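Planner bake-off, part three: the shelf, the door, and what the success rate leaves out

Readers who have been with us since April will remember that we promised to stop writing about Zuleo until there was something new to say. There is now something new to say. Version 5 of the planner came out last month, the release notes claim it "solves cluttered kitchen retrieval," and three of you wrote in to ask whether that is true. The short answer is that it depends a great deal on what you let the word "solves" do.

For anyone joining late, the setup has not changed. We run everything in simulation, in the same kitchen, with a single arm and a fixed list of retrieval tasks. Each task gives the planner a start pose, a target object and a time limit. The planner returns a path or gives up. We replay the path through the physics at full rate and log contacts, joint torques and the distance between the arm and everything that is not the target. Then we argue about the numbers. Juvness is our baseline, an older sampling planner with no learned parts in it at all, and it is free.

The full set this time was 2373 episodes per planner. Zuleo reported a valid plan for nearly all of them. If that is the only column you read, you will come away impressed, and I suspect that is the column the release notes were written from.

My trouble begins with the shelf tasks. These ask the arm to go into a compartment in a tall cabinet, close its fingers on something small at the back, and come out again without dragging the hand along a panel. It is a dull job. It is also the job people want when they say they want a robot in a kitchen, much more than they want it to wave at a countertop.
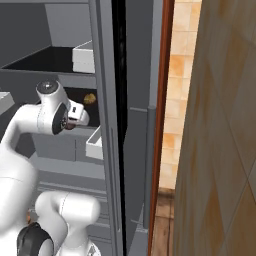 Shelf retrieval, approach phase. The gray cabinet is the one used for all the compartment tasks.

There were 274 shelf episodes in the set. We pulled them out and scored them separately, which the vendor's own report does not do. Zuleo still found paths for most of them. What changed was the clearance. On a large share of the plans, the wrist passed closer to a panel than the safety margin we had set in the config file, and the planner did not report it. No warning, no flag in the output, nothing in the log at the default level. You have to turn on verbose logging and search for the word "relaxed" to find out that the margin was quietly shrunk when the first search failed.

I want to be fair about this. Shrinking a margin is a perfectly respectable thing to do. Juvness can do it too, if you ask. The difference is that you have to ask, and when it happens the returned plan carries a field that says so. With Zuleo the setting is on out of the box and the plan that comes back looks the same either way. If you were feeding that plan to hardware, and you had picked your margin to cover the error in your camera calibration, you would have no margin and no idea.

We wrote to the company. The reply was polite and said that "most users prefer a plan to no plan." That may be so. I would like to meet these users and ask them what they are insured for.

With the relaxing turned off, the shelf results for the two planners come out close enough that I would not bet lunch on the order. Zuleo is faster to a first answer. Juvness gives up more often but is easier to believe when it does not. The learned part of Zuleo, the piece that suggests where to look first, does seem to help when the arm has to fold its elbow up under the shelf line to get the hand in. I had expected that to be marketing and I was wrong. It helps less when the target is tucked behind a lip or a divider, and there it sometimes proposes the same bad approach over and over with small changes, using up the whole time limit.

A word on perception, as several of you asked. We gave both planners perfect object poses straight from the simulator. Nothing was detected, segmented or guessed. That is a gift, and a large one. A compartment in deep shadow is about the worst thing you can hand to a depth camera, and none of that pain shows up in our figures. We do plan to add a noisy version. Until then, please do not quote our shelf numbers to anyone as evidence that a robot can find a bread roll in a cupboard. They are evidence that it can reach to where it has been told one is.

The second group of tasks was the one I had assumed would be boring. These are the open-floor moves, where the arm starts in one pose by the counter and has to swing across free space to another. There are few things to hit. Any planner ought to do well, and as far as contacts go, both did.

Then Tuấn Ông, who maintains our replay tool, plotted the joint torques and sent me the result with no message attached. On the open moves, Zuleo's paths had a habit of turning sharply partway through, for no reason that either of us could find in the geometry. The arm would set off in one direction, stop nearly dead, and leave in another. The path was valid. It was also short, if you measure it in joint space, and that happens to be the thing Zuleo optimizes by default. But the time-scaling step that comes after had to brake hard to get around the corner, and the motion took longer than a lazier, rounder path would have.
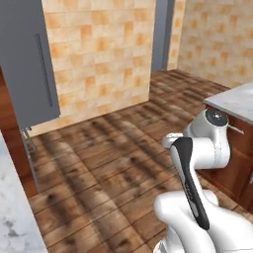

Tuấn's fix was to run every path through the smoother from Lý, a small open library that does one thing and has hardly changed since we started using it. That took out most of the sharp turns and brought the torque peaks down to something a real gearbox might live with. It also wiped out a good part of Zuleo's lead in planning time, as the smoothing has to be counted. I did not see the smoothing counted in the vendor's comparison chart. I did not see smoothing mentioned there at all.

There is a wider complaint lurking here. When a planner is scored on whether it returned a path, it will get very good at returning paths. We have been guilty of this as well. Our first write-up led with success rate, in a large font, and put the torque plots at the bottom where I doubt many people scrolled. From this issue on, the table opens with minimum clearance and total time including post-processing. Success rate is still in there, further to the right.

Some notes on the tooling, for those who want to repeat any of this.

The replay tool now refuses to load a plan that lacks a margin field. This broke everyone's old logs, including mine. There is a flag to override it and the flag is long and annoying to type on purpose.

Collision shapes for the cabinet were redone. The old ones wrapped each shelf in a simple box, which filled in part of the opening and made some targets unreachable on paper. If you have shelf results from our earlier runs, throw them away. I have thrown away ours, and the page they were on now says so.

The doors stay fixed in this round. Neither planner was allowed to push, pull or lean on one, even where a slightly open panel was the main thing in the way. Conier has a contact-aware planner that they say handles this, and they have sent us a license to try it. I have read their paper twice and I still cannot tell how the friction values were chosen. If they were tuned on the same door that was used for testing, I would like that to be in the first paragraph instead of a footnote to an appendix.

Random seeds are published this time. Running Zuleo again with a different seed moved the shelf results by more than the gap between it and Juvness, and that alone should make you careful with any chart that shows one bar per planner and no spread.

As for whether you should upgrade: if you are already on Zuleo 4 and your work is mostly in open space, version 5 is a mild improvement and the upgrade is painless. Turn off margin relaxing before you do anything else. The setting is in the search section of the config, not the safety section, and I have given up wondering why. If your work involves reaching into things, I would wait for a point release and see whether the plan output starts telling you what was done to your limits. If you are on Juvness and content, I have not found a reason in these runs to pay for a license.

I am told that the learned part will be retrained on a bigger set before the next release and that the repeated bad approaches will go away. Maybe so. We were told something similar in April about the joint limit bug, and that one did get fixed, though it took 2 patches and the first of them made it worse.

Logs, seeds and configs for all the runs are in the usual place, frozen as of 16/07/2018. If you rerun the shelf tasks on your own machine and get clearance numbers that disagree with ours, send the config along with the complaint. Half of the disagreements we had last time came down to people using different versions of the arm model, and it took us far too long to work that out by email.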